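3.2 Household storage and the handling of shared goods

The second part of our study looks at how people keep things when the room for keeping them is small. In the earlier section we described the housing stock and the rents. In this section we turn to containers, shelves and surfaces, which the literature on small dwellings often mentions only in passing. We believe they deserve more attention, because many of the quarrels reported to us between persons sharing a flat began with an object that was put in the wrong place.

The interviews were carried out by Piyumi Patwary and Bogdan Tokarz in 40 shared flats in the Drerkari district. Each interview took place in the kitchen or in the main room, and the person was asked to speak about the things that were within reach at that moment. We chose this way of asking after a pilot in November, in which general questions such as "Where do you keep your things?" received very short answers. When people could point to an object, they spoke longer and with more detail.

Three kinds of storage came back in the talk of almost all participants. The first is fixed storage, by which we mean cupboards and built-in shelves. This storage belongs to the flat, and its division between residents is usually settled on the first evening. The second is personal storage, such as a suitcase under the bed. The third kind, and for us the most interesting one, is what we call open movable storage. It includes bins, trays, baskets and flat boards that stand on a table or on the floor and are moved many times during a day. Their position is rarely agreed in words.

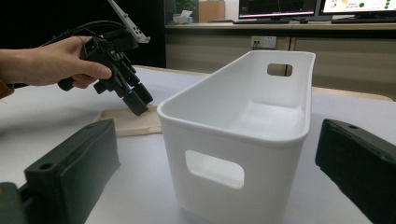 Figure 4. Open movable storage: a white plastic bin and a light wooden board on a tabletop.

A bin of this kind has two properties that the participants valued. It has a clear border, so that a person who shares the table can see where the things of another person end. It can also be lifted in one movement when the table is needed for a meal. One resident, a night-shift nurse, told us that she "carries her half of the table away" each time she goes to sleep, and brings it back when she wakes up. In her flat the bin had become a sign of presence. If it stood on the table, the others knew that she was up and that they could speak at a normal volume.

The flat board has a less clear status. In several flats a board was used for bread in the morning and as a base for a hot pot in the evening, and it was also put under a laptop. Because its use changed, its owner was often forgotten. Sandamali Talukder, who coded the transcripts, noticed that participants said "my bin" but "the board", even when they had bought both objects themselves. We checked this wording again in the full set of transcripts and found the same pattern in each language of interview, although in two of these languages the article does not exist and the difference had to be read from the possessive only.

This observation is in some tension with the account of Lagman and Kumarasinghe, who argue that ownership in shared homes follows the payment. Our material suggests that the shape of an object also plays a role. An object that can contain other objects seems to keep its owner longer than an object on which other objects are only placed. We do not claim that this is a general rule. Our flats were all rented, most of the residents were under the age of thirty, and very few of them had lived together before.

There is also a question of tidiness, which we had not planned to study. Some residents considered an open bin as tidy, since everything was in it. Others considered the same bin as untidy, since everything in it could be seen. The two opinions were found inside the same flat more often than we expected, and they were seldom discussed openly. In one case a lid was bought as a compromise, and then the lid itself had no place to be kept. We return to such cases in Section 3.3, where the weekly cleaning schedules are examined.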